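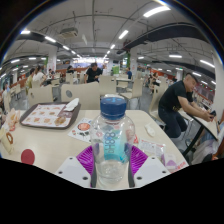 Polyxeni Karamanlidis
Jul 1, 2018

Had the Grikano hand-held gripper kit on loan from Purnine since February and it goes back next week. A few people asked what I made of it, so I'll put it all in one thread.

What I wanted it for: table clearing in food courts. Bottles, wrappers, trays, napkins, the lot. You carry the gripper, you do the job by hand, the camera records it, and the recordings go into training the arm back at the workshop.

What you get in the case: the gripper, the camera with its mount, two batteries, a charger, spare pads, spare finger parts, a bag of screws and a printed manual. The case is decent. The foam has already torn round the charger slot.

Fingers first. The soft part is a purple ribbed piece behind a white plate, with a dark strip down the inside edge as the contact face. It's the same on both sides, mirrored.

The ribbed pieces give a fair bit, so you don't have to line up perfectly. On a round bottle the fingers settle against it and you can feel that through the handle. I got used to it in an afternoon.

The plates are held on with ordinary screws. I've had both off several times. You want a proper screwdriver, the one in the case is soft and the tip rounded off on me in the first week.

Bottles are the best thing it does. Drinks bottles with a screw cap, standing upright, gripped low down where the plastic is ridged. Very few drops over the whole loan.

I'd tell anyone starting out to grip low. If you go for the shoulders of a bottle the strips only touch in one spot and it swings about.

Clear plastic is more of a problem for the camera than for the fingers. The label and the cap come out fine – the bit in between less so, and an empty bottle has very little to look at below the label. Purnine know about this. Their answer was to record more of them.

Trays: it can do them, slowly. You have to get one finger under the rim and the plates are thick enough to make that fiddly. Flat trays with a low rim are a pain. Merle Rutherford gave up and slides them to the edge of the table first, and I do the same now.

Napkins and tissues: fine if they're crumpled, hopeless if they're flat. Tray liners are the same. I stopped trying to pick up a flat liner and started treating tray and liner as one thing.

Small sachets and packets: mixed. The strips will pinch a packet if it's standing up or folded. Lying flat on a smooth table they just push it along.

Paper bags are easy. Burger wrappers are easy. Leaflets, no.

Someone asked about weight. It's lighter than it looks, though my wrist would disagree by the end of a long session. Yupin Khamphan has smaller hands than me and found the trigger a stretch. There's a shorter trigger listed as an extra. It ought to be in the case.

Battery: 34 minutes was my worst run, in a very cold hall with an older battery. Normally it does better than that. With two batteries and a charger under the table you can keep going all morning.

The camera sits behind the fingers and sees very wide, so you get the fingers, the table and most of the room behind it. Good for training. You do need to think about who's sitting in that room.

We always asked the site first and put a notice up. At Sorninstead the food court manager also wanted to see a sample recording before we started, which was reasonable. Purnine supply a face blurring tool. It works on people facing you and is less reliable on people side-on or looking down at a phone.

The wide view has black round the outside and a black bit at the bottom. I cropped it at first and then found the training scripts expect it left alone. That cost me a day. It's on a page near the back of the manual, under "Storage", for some reason.

Lighting. Long strip lights on a high ceiling gave me no trouble. Sunlight coming low through a window did. If you can pick your time of day, pick it.

Clutter is where I think the kit earns its money. A bottle on a clean bench tells you very little. A bottle on a table with a tray, a leaflet, wrappers and bits of packet beside it is what the arm is going to meet, and with a hand-held you can get that without moving a robot anywhere.

Software next. It's called Rungrueang, it runs on a laptop, and it's all right. Import is slow. Sorting is good – you can mark a clip as keep, bin or look again with one key, and it remembers where you'd got to.

It crashed four times on me in total. No clips lost, only my place in the list.

We kept about 1000 clips from the loan. I'd hoped for more. Most of what went in the bin was my own fault, starting the recording late or turning away before I'd let go of the thing.

How did the arm do with it? Early days. It picks bottles well on our test table. It's poor at trays, and I'm not surprised, seeing how I am with trays. Inès Royer is doing the training and will write up her side when she has something worth writing up.

Wear. The ribbed pieces look nearly new. The dark strips have scuffed, and one started lifting at the end after a lot of sticky tables. I glued it. Purnine sent a replacement anyway, it came in two days, no charge.

Cleaning. Wipe the strips after every session. The ribs collect crumbs and salt and you'll want a small brush for that. An old toothbrush is fine. Don't put the ribbed pieces in hot water, the manual is quite firm on this.

Screws do work loose. Check them before you go out. I lost one somewhere under a table in Sorninstead and finished the day with the plate slightly crooked.

Price. It's £36 a day to hire, with the software included, or you can ask them for a quote to buy. For a short job I'd hire. If you plan to record every week, get the quote.

Things I'd change: thinner plates at the tips, the short trigger in the box, a better screwdriver, and a recording light I can see in a bright room. At the moment it's a tiny green thing and I've missed it more than once.

Things I'd leave alone: the fingers, the case size, the one-key sorting.

Would I hire it again? Yes, for bottles, cups and general rubbish. For trays and flat paper I'd want to try something else alongside it.

Alby Pomare asked if it works left-handed. Yes. The fingers are the same either way round and the strap swaps over. The trigger lock is then on the wrong side and you'll catch it with your thumb.

Also Alby: no, it isn't waterproof. I put it down in spilt cola and the trigger was sticky until I'd taken it apart.

Replies are open if you've got one of these and have sorted out flat liners. I've got it for another few days and would like to try.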